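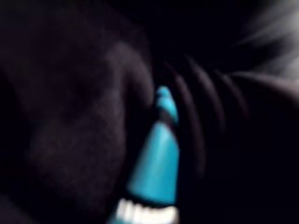 Objet turquoise entre deux surfaces sombres, avec des caractères blancs dans le bas.

Turquoise (couleur des objets)
Février, par Natsumi Tanabe

Le turquoise est une couleur située entre le bleu et le vert, et je préfère le dire tout de suite : c'est ma préférée pour tout ce qui se perd. Le mot vient de la pierre, la turquoise, dite « pierre turque » en ancien français parce qu'elle arrivait en Europe par la Turquie. Les gisements les plus connus se trouvaient pourtant en Perse !

Dans la maison, on croise cette couleur sur toutes sortes de petites affaires : étuis, gourdes, trousses, manches d'outils, flacons. Sur un fond brun-noir ou anthracite, elle ressort très bien, même quand il n'en dépasse qu'une bande étroite (je pense aux fonds de sac, aux coussins, aux manteaux empilés sur une chaise). Le blanc s'y lit bien aussi quand la teinte est assez soutenue, d'où tous ces noms imprimés en blanc sur du turquoise.

Les nuances

Les fabricants ne s'entendent pas du tout sur les noms. Chez Plimeo, le turquoise porte la référence 2651 et tire nettement vers le vert ; chez Arango, c'est la 3332, plus bleue, que j'appellerais volontiers cyan. J'ai posé les deux échantillons côte à côte sur mon bureau et, franchement, on dirait deux couleurs sans lien de parenté. On rencontre aussi « lagon », « canard clair » (le bleu canard proprement dit est bien plus foncé) et « aigue-marine », plus pâle.

Brillant ou mat

Une surface lisse et un peu brillante prend la lumière par endroits et fonce vers les bords – le même objet semble alors avoir deux ou trois teintes. En mat, la couleur paraît plus sage, presque crayeuse. Sur du tissu, je lave à 30 degrés et jamais à 60, j'y ai laissé une housse.

Au rangement

J'ai chez moi sept pochettes turquoise, pour les câbles et les piles, et elles vivent toutes dans un grand sac noir. Je les retrouve à l'œil, sans fouiller. Les grises, elles, y sont encore, je suppose.

Voir aussi : bleu canard, cyan, vert d'eau.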